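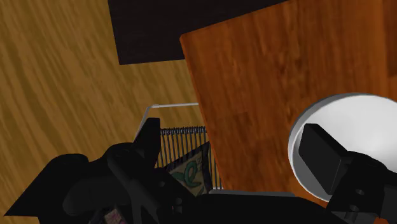 Chapter 2
Wood Moves: Grain, Water, and Why Your Tabletop Cracked

I built my first table in a rented garage in Dornberg, and I was so proud of it that I made everyone who visited run a hand across the top. It was wide and flat and I had glued and screwed it down to the frame at every point I could reach. By the time the heat had been on for a month there was a split down the middle wide enough to hold a playing card. I blamed the glue. I blamed the lumber yard, too (sorry, Preltonlow Hardwoods!). The glue was fine and so was the lumber. I had built a thing that couldn't move out of stuff that has to.

This chapter is about that movement, and if you only read one chapter before you start cutting, please make it this one. Chapter 1 looked at how a tree grows. Now we follow the board indoors.

2.1 What a board does in a dry room

Wood takes in water from the air and gives it back, all year long, long after the tree has been cut down. When it takes in water it swells, and when it gives water up it shrinks. The part that trips up beginners is that it does this very unevenly. Along the length of the board the change is so small that you can ignore it for furniture. Across the width you can't ignore it at all, and a wide tabletop can grow and shrink enough in one year to pull a screw sideways.

How much it moves depends on the species and on how the board was sawn. A flatsawn board, the kind with big sweeping arches on its face, moves more across its width than a quartersawn one, where the lines run straight and close together. Go look at any wooden surface in your kitchen and see which pattern you've got. I'll wait!

My old teacher, Marites Padilla, kept an offcut of oak nailed by the shop door with a pencil line on the wall at each edge. Every September she added new lines. I thought it was a joke until I saw how far apart they were.

Words to know in this chapter

Flatsawn: cut so the growth rings meet the face at a low angle.
Quartersawn: cut so the rings meet the face nearly square.
Moisture content: the weight of the water in a board compared with the weight of the dry wood.
Cupping: when a board curls across its width.

Before you read on

Find a scrap of solid wood (plywood won't work for this) and measure its width as closely as you can. Write the number on the wood itself and leave it in the bathroom until you get to section 2.4.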